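遥操作示教小窍门:收桌面垃圾这一类活

更新:04/04/2023
分类:工作间 / 双臂 / 示教
写得急,想到哪写到哪,有错字见谅。

先说开工前。

桌子先擦。桌面有油,瓶子一夹就滑,滑了你就会下意识加力,加力的动作录进去,后面全是这个毛病。干布就行,别用带蜡的那种清洁剂。

主手先空转,各关节走一遍。哪个关节涩,当场处理,别想着“先录几条再说”。我在 Besuline 那边干活的时候就是这么想的,一下午白录。

夹爪指面贴的防滑垫,边角翘了就换。别拿胶带补,胶带会粘标签纸。

线要留余量。手腕转到最远的位置,看线有没有绷住。绷住的话重新绑,扎带别勒死,能塞进一根小指头差不多。

坐的高度。手肘跟主手的第一关节差不多平。坐低了肩膀先酸,然后动作就开始抖。

录的时候。

一条只教一个意思。捡一样,扔进去,手回原位,停。不要捡到一半想起来顺手把旁边那个拨正,机器分不出哪个是正事。

接近的时候慢,离开的时候可以快一点。很多人是反过来的。

夹住之后停一下再抬。默数一拍。Toshiko Onishi 教我的,她带新手头一天就只练这个,别的不让碰。

松手要在桶口里面松,不要在桶口上面一大截就松。看着潇洒,瓶子弹出来的概率很高。

失手了怎么办:夹空了,退回去重新来,这段可以留,算是教它补救。碰倒了桶,这条删。别舍不得。
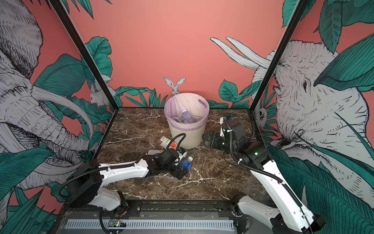 垃圾桶的摆放和套袋,单独讲一下,问的人最多。桶放桌子靠后居中,两只手都够得着,左边归左手,右边归右手,中间的事先说好谁来。袋口一定要翻到桶沿外面,翻平,提手的洞别竖着,竖着就会挂夹爪。淡紫色这种半透明的袋子我觉得顺手,桶里有什么操作的人大致有数。横躺的水瓶,夹瓶身中段,别夹盖子,夹盖子一抬就甩头。小纸盒歪着放的,顺着它歪的方向转手腕,不要硬掰正。

还有,东西别每次都摆得整整齐齐。瓶子换方向,盒子换面,桶也挪一挪。每录10条重新撒一次,用手随便一撒,别挑位置。挑了位置等于白撒。

两只手的事。

一只手干活,另一只手停在旁边,不要飘。新手常见:左手在夹瓶子,右手的主手没扶稳,慢慢往下掉,录完一看右臂一路在沉。不用的那只手搁在支架上。没有支架就用一叠书垫着,我垫了半年。

两只手同时往桶里伸,会撞。约定先后,左先右后,或者反过来,定了就别换。同一批数据里一会这样一会那样,训出来的东西会犹豫,伸出去又缩回来,很难看。

手把手拖着教(不用主手,直接拽机械臂的那种):拽手腕后面一节,不要拽指头。人站侧面,胳膊别挡住相机。重力补偿没调好之前别开始,拽着沉,轨迹就一顿一顿的。

收尾和存档。

当天录的当天看。倍速看就行,看三样:有没有抖,有没有停太久,结尾手回没回去。上一批我们录了556条,我偷懒隔了一周才看,想不起来哪些是故意留的补救,哪些是真失误,只好重新一条条翻。

文件名里写操作的人。Gwenaël Rey 的手比别人快很多,跟慢的混在一起训不太好,分开存,回头要挑也方便。

连续录别超过3刻钟。起来走走,喝口水,水别放操作台上。

袋子用完再套回去可以,破了就扔,破口会勾。空瓶盖子拧紧再用,拧不紧的夹两次就变形了,再往后手感跟新的完全不一样。

零碎:

急停放在左手边还是右手边无所谓,但是要固定,闭着眼也要摸得到。
灯光别换。白天拉窗帘,晚上开同一组灯。
标签反光厉害的瓶子,转一下,让反光别正对相机。
主手握把出汗会滑,缠一圈网球手胶,便宜。
录制键用脚踏,手就不用离开主手,结尾也干净。脚踏底下垫块胶皮,不然越踩越远。

评论区上回有人问 Pandetti 的握把能不能装到老主手上。能装,孔位要自己扩一下,扩完记得去毛剌,不然线皮磨破。另外软的东西(纸巾、揉皱的包装纸)怎么夹,跟瓶子是两回事,从上往下压着夹,压到碰桌子再合爪,细的等十月那篇再写。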